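How to Oil and Maintain a Wooden Tabletop

By Shahnaz Mollah
Wednesday, February 7, 2024

A wooden table that gets used every day will dry out, stain and scratch sooner or later. Most of the damage can be put right at home in an afternoon. These steps are for solid wood with an oil finish. If yours has a hard film of varnish or lacquer, skip to the last section.

Check the finish first

Put a few drops of water on a part of the table you don't look at much. Leave them for 20 minutes. If the water beads and wipes away clean, the finish is sound and a wash is all you need. If it soaks in and leaves a dark spot, the wood is ready for oil. Let the spot dry overnight before going on.

What you need

Food-safe hardwax or tung oil
Sandpaper, 120 and 220 grit
Three or four lint-free cotton rags
Mild dish soap
A bucket of water with a lid, or an outdoor line, for the used rags

Clean and sand

Clear the table and wash it with warm soapy water, wringing the cloth out well. Wipe again with plain water and dry at once. Wait until the next day to sand.

Start with the 120 only where there are rings or scratches. Go over the whole top with the 220, always along the grain. Pick up the dust with a vacuum and a barely damp rag. Bowls and plates go back only after the oil has cured, and anything with a rough unglazed foot should sit on a felt pad.
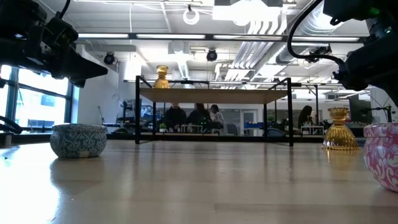 How long should I wait before putting dishes back on the table?

Light items can go back after a full day in a warm room. Give it a week before hot dishes, wet glasses or a tablecloth. A cold room slows everything down, so in February I add a few more days.

Apply the oil

Pour a small pool on the wood and spread it with a rag - less than you think. Work along the grain in strips. After 15 minutes wipe off all the extra. Oil left on the surface turns sticky and has to be sanded back. Do 2 coats, a day apart.

Oily rags can heat up and catch fire by themselves. Soak them in the bucket, or hang them flat outdoors until stiff. Don't ball them up in the trash.

If the top is varnished

Oil won't get through varnish, so don't bother with it. Wash as above, dry well, and keep grit off the surface. Dull patches can be buffed with paste wax on a soft cloth. Where the varnish has worn through to bare wood, the whole top needs to be sanded and coated again, as patch repairs usually show.

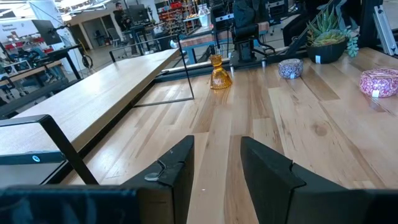 Light wood planks with a varnished surface.

Repeat the water test twice a year, and more often on a table close to a heater or a sunny window.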